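Lists > Wivel Residents > Doors and floors > Re: Which door for the back room

Osian Phillips wrote:
> We must choose doors before the end of the month. Is glass
> a good idea for a bedroom? And does Kelis oil make the
> floor too slippery?

Dear Osian, dear all,

I lived with glass in my bedroom door for nine years, so I can answer the first question. Frosted glass lets the hall light in at night. If you sleep lightly, please take the solid door. For a study I would choose glass again.
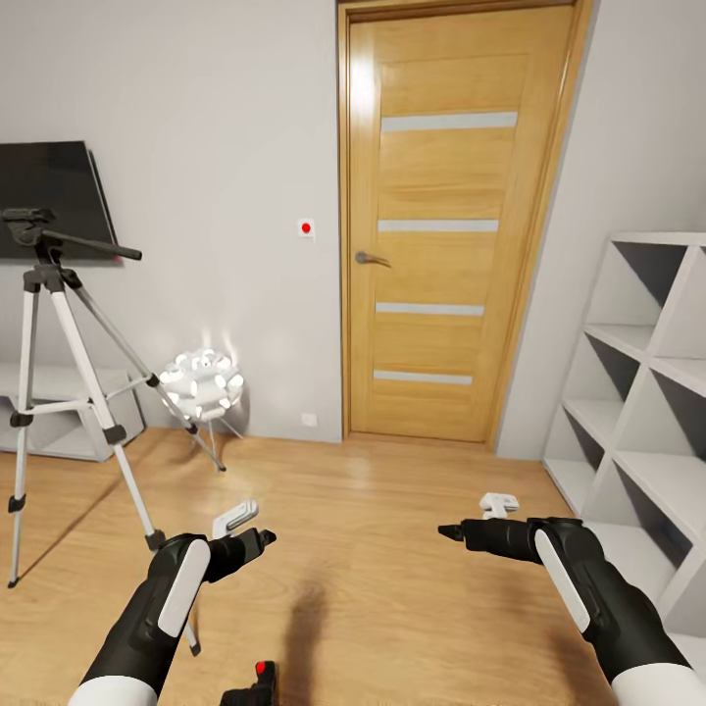

Oak-coloured door with four frosted strips.

Please ask Zikbridge also about the gap under the door. Mine was too small for a rug, and I had to pay for a second visit.

About the floor, I used Kelis for two winters and I did not slip. But it needs patience. Put on a thin coat, wait, and wipe off what stays on top. A shiny floor shows every reflection, and in my hall it shows also the dust.
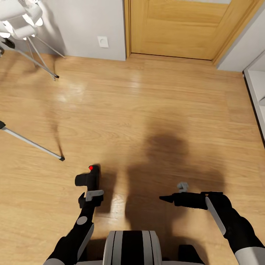

Things I still do not know

1. Does Liem deliver to the upper floors?
2. Is the price for one door or for a pair?

With kind regards,
Eifion Lewis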